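# Chapter 4: Sorting Parts by Pick and Place

The exercises in this chapter are taken from the second-semester automation class at Loscombe, where students work in teams on one arm and one table. Each team receives the same kit of loose electronic parts and the same program skeleton, named Triditz in the course files. By the end of the chapter the reader should be able to define a workspace frame, teach approach and release positions, and write a sorting routine that handles a missed pick without operator help.

Chapter 3 treated the arm as a chain of joints. That view is sufficient for moving between taught positions, but it is inconvenient when the work is laid out on a table. In a sorting task the positions that matter belong to the tray and the bins. Coordinates are therefore measured from a corner of the tray, and the controller converts them to joint angles. If the tray is moved, only the origin is taught again.

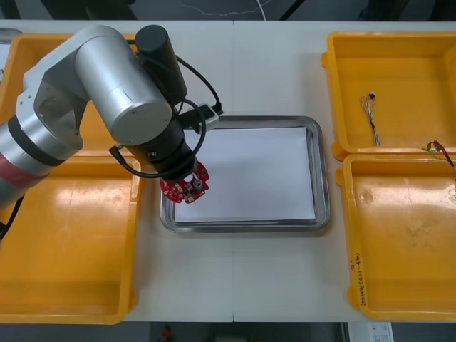

**Figure 4.1** Sorting cell with a central steel tray and four yellow bins. The red circuit board is at the gripper, over a corner of the tray.

Circuit boards are harder to grip than blocks. The outline may have cutouts, and components rise from the surface at different heights. The grip point must be chosen with both in mind, and the approach height must clear the tallest component. Section 4.2 uses an approach height of 88 mm above the tray floor for all parts. Section 4.3 replaces this single value with a table indexed by part type.

Cables require separate attention. A lead from the wrist can catch on a bin rim during a long rotation, so each path should be run at 30 percent speed before any timed trial. Wire bundles are deferred to Section 4.5, after the gripper force settings have been introduced.

The logged trials used in the problems were recorded by Veronika Major and Magdolna Dobos. The log contains 458 pick attempts, with failures marked by cause.

## 4.1 Defining the Tray Frame

Three points are required: the origin, a second point on the long edge, and a third on the short edge.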